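A desk of my own, finally

So the new desk is in, and I am far too happy about it! After over 300 emails (it felt like that many, anyway) the Oltden office agreed to let us swap the old shared benches for single desks, and mine went by the window end, next to Juniper Blackwood's.

I love the shape. The back edge is curved, and a navy privacy panel follows the curve all the way around, so when I sit down I feel tucked in – a bit like a booth in a diner. It's held on with small white clamps. Ansel Schumacher says I should put mine lower, but I like it where it is.

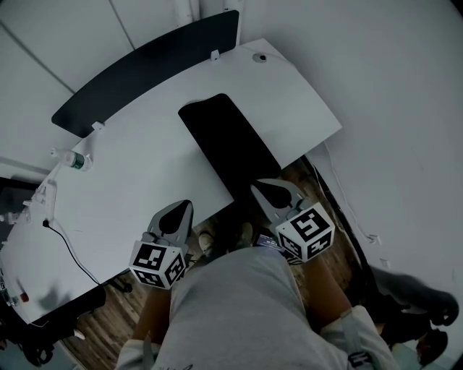 First day at the new desk, mat not straightened yet.

The long black mat is my favorite part. My old one was a square thing that slid every time I leaned on it, and I wanted something with room for a notebook and a keyboard side by side. Rounded corners too, so they shouldn't curl up like the last ones did (fingers crossed!).

Still on my list: the cable. There's a power strip right on the left edge, so handy, but the thin black cable wanders over the desktop and I'd love to get it down through the little hole at the back. I've ordered two cable clips to try. I also need a proper spot for my water bottle, and maybe a plant by December. Juniper has offered me a cutting from her pothos and I've already said yes.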